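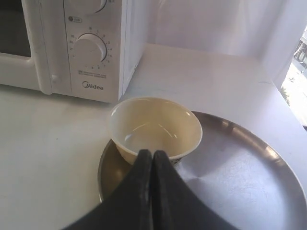
How often does the Trereo under-counter water filter need a new cartridge?
Change it when the counter on the filter head reads 748 gallons, or when the flow at the tap drops noticeably, whichever comes first. A household that cooks most meals at home will usually get there in May if the last change was in the fall.

4.3 Changing the cartridge

You will need a towel, a shallow pan and the plastic wrench that came in the box. Read all the steps before you start.

CAUTION: Do not use a metal pipe wrench on the housing. It will crack the collar, and a cracked collar is not covered by the warranty.

1. Close the cold water valve under the sink. Turn it clockwise until it stops.
2. Open the filter tap and let it run until the water stops. Leave the tap open.
3. Put the pan under the housing and the towel behind it.
4. Fit the wrench over the ribs and turn the housing to the left. Once it is loose, finish by hand. The housing is full of water and heavier than it looks.
5. Lift out the old cartridge and put it in the trash.
6. Wash the housing with dish soap and a soft sponge. Rinse well. No bleach.
7. Take the rubber ring out of its groove and check it for nicks. If it is good, wipe it with a little of the silicone grease supplied and press it back in flat. If not, order part 101.
8. Set the new cartridge in the housing with the arrow pointing up, and screw the housing back on by hand. Use the wrench for a final quarter turn only.

Note: Cartridges marked Drurano fit the older Herkside head as well. The reverse is not true.

4.4 Flushing and checking for leaks

Open the cold water valve slowly, with the filter tap still open. The water will spit and may run gray with carbon dust. Let it run for eight minutes, then close the tap and feel around the collar with a dry paper towel. If the towel picks up water, close the valve, release the pressure at the tap and reseat the rubber ring.

Reset the counter by holding the button until the display shows 0.

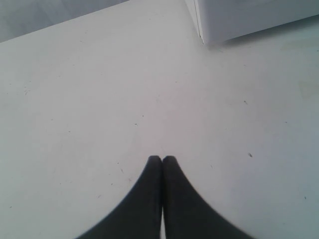

Lena Brzozowska wrote to us that her tap still ran gray after the full flush, and that a second flush the next morning cleared it. Do the same if yours is slow to clear. Cartridges that have been stored for a long time shed more dust.

Note: Keep incoming pressure above 50 psi. Below that the filter will still work, but the flow will be weak even with a new cartridge.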